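Notes from the Skomthorpe workshop
2020-01-09

Happy new year, all! I was going to write about the new shelving, but then Melura had her little episode, so you're getting that instead.

For anyone who hasn't been up to see us lately, Melura is the two-armed robot we're teaching to tidy a table. Lift a laptop lid, fold a cloth, put a bowl back where it came from, that sort of thing. She'd been behaving beautifully right through the autumn. Then on our first morning back I ran the lid-closing routine and the left arm simply stopped halfway through, hung there for a second or two and dropped. It wasn't a big drop (I measured 40 mm afterwards) but it was quick, and my hand was a good deal nearer than it should have been. No harm done apart from my nerves and a cup of tea.

My first thought was the software, because it's always the software, and I lost most of the day going through the logs. Run 2884, if you want to look it up. There was nothing odd in the commands at all. The arm had been told to carry on as normal, and then the elbow motor stopped answering. It was Tài Đào who suggested leaving the code alone and wiggling some cables, and sure enough, with the cover off, the power plug at the elbow moved under my finger. The little catch on it had snapped. Whenever the arm stretched out past a certain point the cable pulled tight, the plug shifted and the motor lost power.

The bit that bothers me more is the brake. That joint is meant to lock when the power goes, and it did, only late. I rang Granura, who sold us the arms, and they were very decent about it — they're sending a new brake and a longer cable, and they asked for the log as well. Until those are fitted we're running at a crawl and keeping the arms away from anything we'd mind losing.

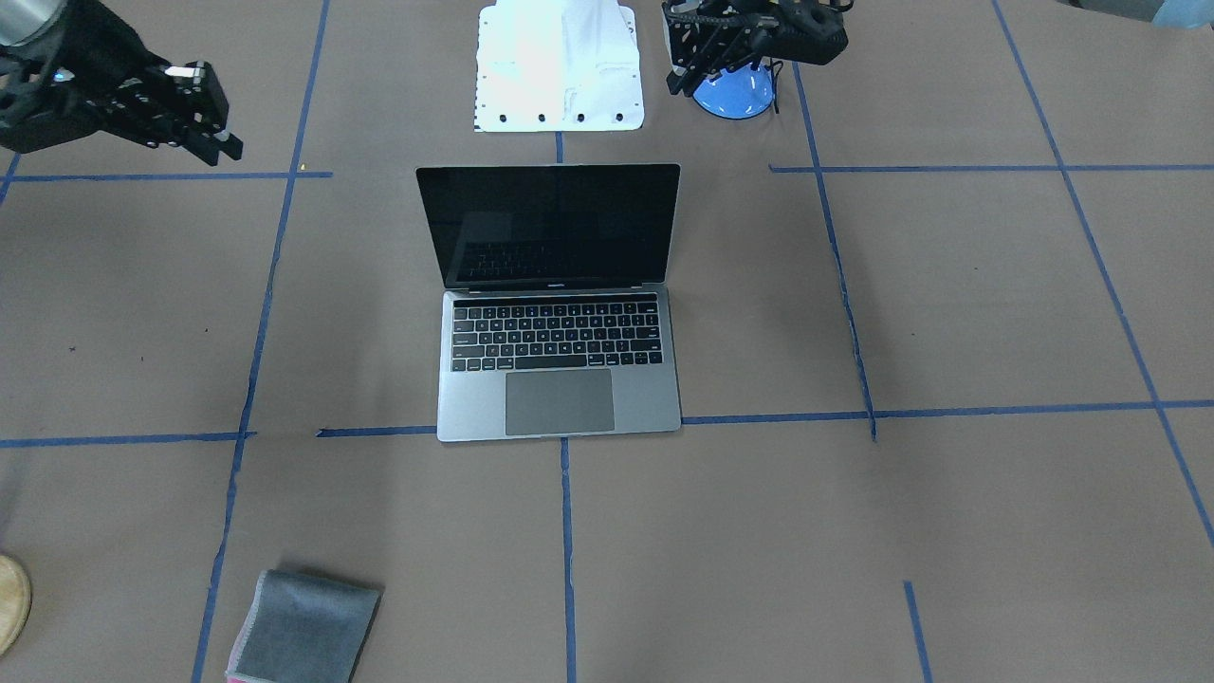
I've also changed a few of our own habits, which were getting slack. Hands stay off the table while the motors are live, even if you only want to straighten something. The stop button now lives on the side where you stand, and whoever starts a run holds on to it. And I'm doing a plug check before the first run of the day, which takes no time at all and which I really should have been doing already!

Once the parts are in I'll do 200 slow runs with nobody near the table, and if the elbow holds we'll go back up to normal speed. I'm hoping to have that finished well before the Orbán visit in March, but I'd sooner put them off than rush it. If you've got a robot with the same sort of elbow plug, do have a look at the catch, and drop me a line if yours has gone too.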